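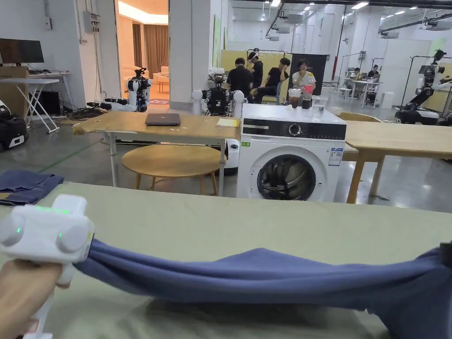 Front loader stops mid spin, clothes come out soaked

phelan_2349
Posted 7:12 pm

Need help before I spend money. Front loader, six years old, started quitting partway thru the spin. Drum slows down, sits there, then beeps. Jeans are dripping. Already cleaned the filter — two coins and a hair tie. Repair place in Hostton wants 300 just to come out and swap the pump. Worth it?

setoncreek
Posted 7:30 pm

Not the pump if the water's gone. Is there water sitting in the drum when it quits?

phelan_2349
Posted 7:41 pm

No standing water. Clothes just heavy

Aiguo Kang
Posted 8:05 pm

Then its balance. One pair of jeans and a few shirts will do it every time, machine can't spread the load so it gives up. Add a couple towels and run spin only.

dryline
Posted 8:09 pm

Disagree. Mine did the same thing in July and it was worn shocks. Push down on the drum and let go. Bounces more than once, shocks are shot. Towels won't fix that.

Aiguo Kang
Posted 8:20 pm

Sure, but towels are free. Try that first

setoncreek
Posted 8:22 pm

Agree w/ Aiguo. And check the drain hose for a kink behind the machine

phelan_2349
Posted 9:48 pm

Ok threw in 3 bath towels, full spin, no beep. But drum does bounce twice when I push it. So both?? Pricing shocks tomorrow.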